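Wenn das Handbuch fehlt

Wer in Wendport eine alte Bohrmaschine kauft, bekommt sie meist ohne Anleitung. Das Papier ist beim dritten Umzug im Altpapier gelandet, der Hersteller wurde zweimal verkauft, und auf dessen Internetseite endet das Archiv lange vor dem gesuchten Baujahr. Leokadia Kaczmarczyk kennt solche Fälle aus ihrem Alltag. Sie sammelt seit 18 Jahren technische Handbücher und verleiht sie an jeden, der fragt.

Ihre Sammlung liegt im ersten Stock eines früheren Kontorhauses am Venach. In den Regalen stehen Betriebsanleitungen für Nähmaschinen, Heizkessel, Drehbänke und Melkanlagen, dazu Ersatzteillisten und Schaltpläne. Sortiert wird nach Hersteller, dann nach Gerät. Ein Katalog auf Karteikarten existiert, ein digitaler ist in Arbeit. Die Ausleihe dauert zehn Tage und kostet 2 Euro, Kopien gehen extra.

Den Anfang machte ein Nachlass. Die Druckerei Wasilewska hatte jahrzehntelang Anleitungen für mittelständische Betriebe gesetzt und von jedem Auftrag ein Belegexemplar behalten. Als die Firma schloss, standen 79 Kisten im Hof. Kaczmarczyk, damals technische Redakteurin, holte sie mit einem geliehenen Transporter ab. Einen Plan hatte sie nicht, nur eine trockene Garage. 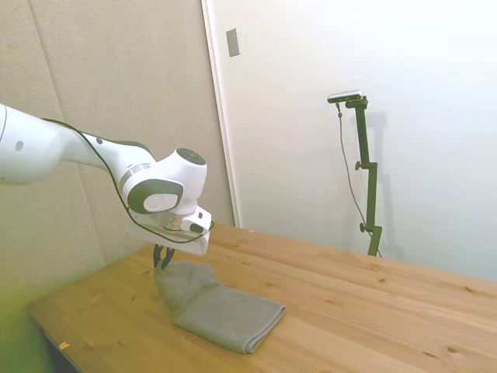 Gute Anleitungen erkennt sie an der Reihenfolge. In den älteren Heften kommt zuerst der Aufbau des Geräts, dann die Wartung und ganz am Ende die Störungstabelle. Bei neueren Ausgaben stehen vorn oft zwölf Seiten Sicherheitshinweise in vielen Sprachen, und für die Reparatur wird auf den Kundendienst verwiesen. "Früher hat man damit gerechnet, dass der Käufer einen Schraubenschlüssel besitzt", sagt sie. Geschönt findet sie die alten Texte trotzdem nicht. Manche sind umständlich, und einige setzen Kenntnisse voraus, die heute kaum noch jemand lernt.

Rizal Krishnan kommt seit zwei Jahren regelmäßig. Er betreibt in der Trodard-Siedlung eine Werkstatt für Haushaltsgeräte und sucht vor allem Schaltpläne. Mit Plan findet er einen Fehler oft in einer halben Stunde - ohne Plan kann ein Nachmittag draufgehen. Zuletzt lieh er das Heft zu einer Wäscheschleuder aus, deren Bremse nicht mehr griff. Auf der vorletzten Seite hatte ein früherer Besitzer mit Bleistift das Maß der passenden Feder notiert.

Solche Randnotizen lässt Kaczmarczyk stehen. Radiert wird nicht, auch dann nicht, wenn die Angaben falsch sind. In diesem Fall legt sie einen Zettel bei.

Im April will sie die Regale mit den Landmaschinen in den Nebenraum verlegen, der bessere Lüftung hat. Bis dahin bleiben diese Hefte in Kartons und sind nur auf Anfrage zu haben. Die übrigen Bestände können nachmittags ab 15 Uhr eingesehen werden.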